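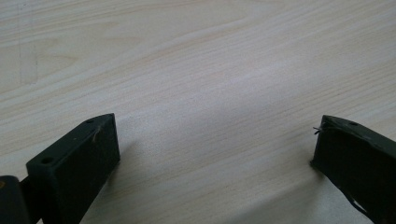
An afternoon with the tabletop people

The job title on the contract says "demonstrator". The person who holds it, and who asked not to be named in case the family finds out how the rent gets paid, has a simpler version. "I pick things up and put them down. Then I do it again with feeling."

We met at Trultine's unit in June, at a pale wooden table with a hand-held gripper on it. The gripper has two dark, blocky fingers, and you work them with a trigger. A camera rides along on it. Whatever the hand does, the camera records, and a robot arm on the other side of the building is later expected to do likewise.

I asked how long it takes to learn. "Two days to use it. A month to stop using it like a person." People, it seems, cheat. They nudge a cup with a knuckle, or steady a box with the spare hand, and the robot has no knuckles and no spare hand. "My first week was nearly all binned. Lovely work, though. Very tidy."

A normal shift is 40 takes of a single task before lunch. On the day I visited it was folding a cloth, which had 33 good takes in the bag and a supervisor who wanted more. Every take begins with the jaws wide open over bare table. "You start from nothing every time. If you're already halfway to the cloth, the robot thinks cloths come to you."

The fingers take a fair beating. Pale threads poke out at the tips of both, and the right one has a scuffed look along its top edge. Does it matter? "To the robot, maybe. It's seen that fluff in every single take. I do wonder if it thinks fluff is part of the method."

Before this came 18 months of remote control at Nerer, with a headset and two joysticks, steering an arm in another room. The memory is not a fond one. "There's a delay. Small, but you feel it in your teeth. You reach for a mug and the arm reaches for where you used to want the mug." Holding the tool itself is quicker and kinder to the stomach, though the wrist complains by four o'clock.

And the robot, is it any good? A long look at the table. "It folds like me. Same little pause before the second corner. I didn't know I had a pause." The supervisor has since asked for the pause to be removed, from both of them.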